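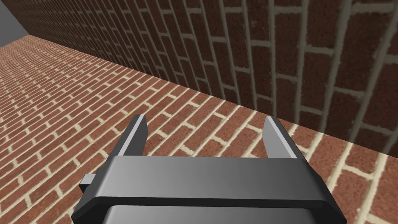 Wrist view, simulator, gripper open, brick floor and wall loaded.

Ticket: Open day demo, simulated pick station
Opened by: Evdokia Karras
Assigned to: Grigoris Gavalas
Component: Tetwood scene package, Losano demo bench
Priority: High until the visit, then Normal
Status: Closed, one follow-up open
Period: September 2023

Summary
The simulated pick station is set to run during the open day on the visitor screen at bench 3. In rehearsal the gripper view loads and the arm answers the joystick, but the part to be picked does not spawn. The operator closes the fingers on nothing and the score panel stays at zero. Visitors get 10 attempts each, so the station can't be shown in this state.

Steps to reproduce
Start the Jonance launcher on the demo machine.
Select profile "visitor".
Press Reset on the operator panel.
Wait for the wrist view to come up, then look for the part between the fingers.

Expected: part on the floor within reach of the open gripper.
Result: floor and wall only. Same on every reset in the visitor profile. The engineering profile spawns the part correctly on the same machine.

Entry 1, Karras
Attached the wrist view. The brick textures are in and the gripper is open, so the scene file is being read. The gray area at top left is the default background past the end of the floor. Stavros asked if that was part of the fault. I don't think it is, but please confirm.

Entry 2, Gavalas
Confirmed, unrelated. The floor plane in this scene is finite and there is no sky set. Any view that reaches past the far end shows flat gray. Leaving it alone for now.

Compared the two profiles. They differ in four keys: joystick speed limit, attempt counter, panel language and spawn seed. Copied the seed from engineering to visitor. No change. Put it back.

Entry 3, Gavalas
Turned on spawn logging. In the visitor profile the part is created and then removed 8 steps later. The removal comes from the bounds check. The part is spawned above the floor, falls, and is deleted on leaving the work volume. It is gone before the first image is drawn on the panel.

Question for Stavros: was the work volume changed after the May demo?

Entry 4, Nikolaidis
Yes. The wall was moved closer to the arm so that it would fill more of the wrist view on the big screen. I shortened the work volume to match, so the arm could not be driven into the bricks. The engineering profile has its own volume and I did not touch that one.

Entry 5, Gavalas
That explains it. The new volume is cut on the wall side and the spawn point was never moved. It now lies outside. The part is legal at creation, as the check does not run during the settling steps, and is removed on the first check after that.

Moved the spawn point toward the arm base and away from the wall. The part now stays. Ran 1000 resets overnight with no removals logged.

Entry 6, Karras
Tested from the visitor side with Eusebio on the joystick. Part is present and can be picked. Two remarks.

First, the wall reads very dark on the projector compared with the floor. On the desk monitor the mortar lines in the wall are clear enough. On the projector the upper part of the picture goes nearly black and people lose their sense of where the wall starts.

Second, with the fingers open, the tip of the right one looks as if it is almost at the foot of the wall. Eusebio stopped and backed off on his first try. The readout gave plenty of clearance.

Entry 7, Gavalas
The second one is the viewing angle. The camera looks along the fingers, so anything behind the tips lines up with them. I can't fix that without moving the camera, and the calibration sheet for the demo is tied to the present mount. Suggest the guide says it out loud before the visitor takes the stick, and points at the clearance readout.

For the first, raised the ambient light in the visitor profile one step. Did not add a second light — it doubled the render time on the demo machine and the joystick began to lag.

Entry 8, Miranda
Checked on the projector with the room lights on and off. Wall is visible in both. Would still like it brighter with the lights on, but it is usable.

Entry 9, Karras
Station ran for the full open day. One restart, when a visitor unplugged the joystick while the panel was loading. No missing parts. The Qin group asked for the scene file; referred them to Fotis Mitsotakis-Vlachou for the license question.

Resolution
Spawn point in the visitor profile was outside the shortened work volume. Spawn point moved, ambient light raised one step. Both changes merged to the demo branch.

Follow-up (open, Nikolaidis)
Run the bounds check once at load and report a spawn point outside the volume as an error. At present it is only written to the spawn log, and the spawn log is off by default.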